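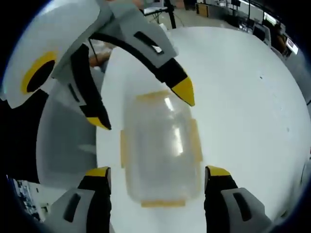 七月，打版间记录，下午三点四十

搜索本站　输入关键词　搜索

白色羊毛大衣第三版，代号 Zelel，今天又没定下来。

先记布料。Cikton 寄来的双面呢，标称克重652，上秤称了三块小样，两块准，一块偏轻，偏轻的那块手感反倒最好，这种事在本行属于常态。颜色写的是“冬白”。对着窗看偏黄，对着灯管看偏蓝，放在白坯布旁边看像隔夜的豆浆。我给供应商写信问到底按哪个光源对的色，对方回了一张色卡，色卡和布也对不上。暂且把它叫作“那个白”，大家都听得懂。

缩水：蒸汽压烫两遍，经向缩得比纬向多，具体数写在样卡背面，别只看正面，正面是上一批的。袖片先不裁，等预缩完再说。上一版就是没等，左袖比右袖短了一截，试衣的时候模特很客气地把手揣进了兜里。

领子。驳头翻折线往外挪了一点，现在能自己躺平，不用再拿大头针按着。领底呢换成浅灰的，原来的白领底透出针脚，远看像领子上有一排牙印。Kedir Abera 坚持要用同色，说翻起来好看。我说谁会在冬天把领子翻起来给人看反面，他当场翻给我看了。好吧，两种都做，下周比。

里布问题没解决。白外套配白里布，好处是不透色，坏处是穿一个冬天之后里布会把主人的全部生活如实交代出来。试了三种：
象牙色铜氨，滑，静电小，贵。
驼色涤纶，便宜，前片对着光能看出一片浅褐，像没洗干净。
浅灰人丝，目前领先，熨斗温度稍高就起亮印，已经起了一块，在后背缝旁边，请各位装作没看见。

防污测试。按老办法，咖啡、酱油、粉底液各滴一滴，停五分钟再用湿布吸。咖啡基本下来了，酱油留一圈淡印，粉底液大获全胜。结论是领口要么加一条可拆的护领，要么劝顾客素颜过冬。护领先打个样，暗扣固定，扣子从里面走，外面不许露线。 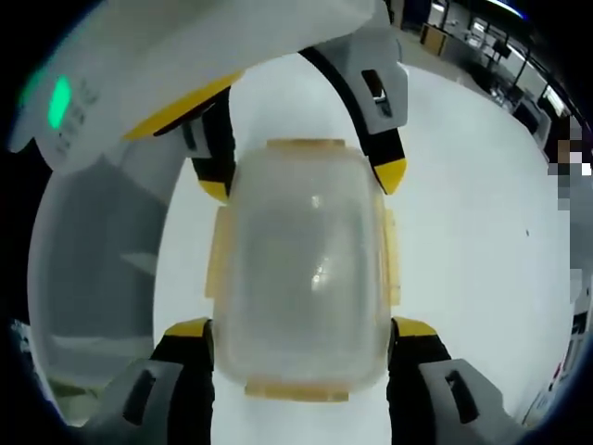 带盖的半透明盒子，边上一圈琥珀橙。

扣子。Akthorpe 的牛角扣到了，一袋50颗，深浅差得厉害，挑出四颗能凑一件的花了一刻钟。如果大货也这样挑，这件大衣的主要成本就是我的眼睛。备选是同布包扣，干净，缺点是边缘磨久了会发灰，而且包扣机上次借出去之后，回来就少了一个模。谁拿的请放回第二格，不追究，真的。

扣位从四颗改三颗。四颗的时候最下面那颗一坐下就绷，三颗刚好。扣距重新画过，旧纸样上用红笔打了叉，别再拿旧的描。旧纸样本来应该扔掉，但上面有口袋的刀口位置，我还没抄过来。

下摆：原定到小腿中段，试下来配阔腿牛仔裤可以，配短靴就显得整个人被包在枕套里。剪掉四公分，没敢多剪。白色本来就显量，下摆再宽一点，背面看过去像一扇冰箱门。后开衩加高，走路时能看见一点裤腿，会轻快些。

成本粗算。面料加里布加辅料每件269，工费另计，驼色那版比这个低，因为驼色不用挑布疵。Crichton 那边问首单能不能做到2,000件，我说按现在挑扣子的速度，可以，请给我两个冬天。对方没笑。少量先上，白色占小头，其余走驼色和炭灰，这是我的意见，写在这里作证。

搭配也顺手试了，给拍图那天用。里面穿奶白高领，下面浅色牛仔裤，整套看着是舒服的，前提是几个白不能差得太少：差得明显叫层次，差一点点叫没配上。高领选罗纹粗一些的，质地拉开了，颜色差一点也能混过去。围巾试了藏蓝小方巾，精神；试了大红，立刻像颁奖礼仪。鞋子用深棕，黑的太硬。
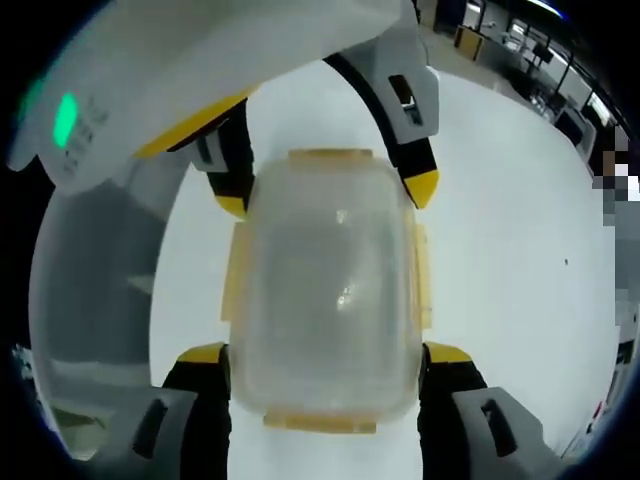
Kedir Abera 看完上面这些，在页边添了几句，说白大衣卖不卖得动跟色差关系不大，顾客怕的是洗衣费，洗标上要是只写“专业干洗”四个字，试穿的人十个有八个会挂回去；他建议把护领的拆洗方法直接印在吊牌上，再送一条备用的。

备用护领这条我同意，成本得重算。吊牌字数他来压，上次他写的那段，排出来比袖子还长。

待办：
袖片预缩后再裁
浅灰里布换低温再烫一次
护领打样两条，一条双面呢，一条平纹棉
抄口袋刀口，抄完扔旧纸样
写信给 Cikton，再问一遍光源，这次附照片

剩下的半匹布用坯布盖着，放在架子最上层，手上有划粉的别去碰。

评论 3　分享 7　收藏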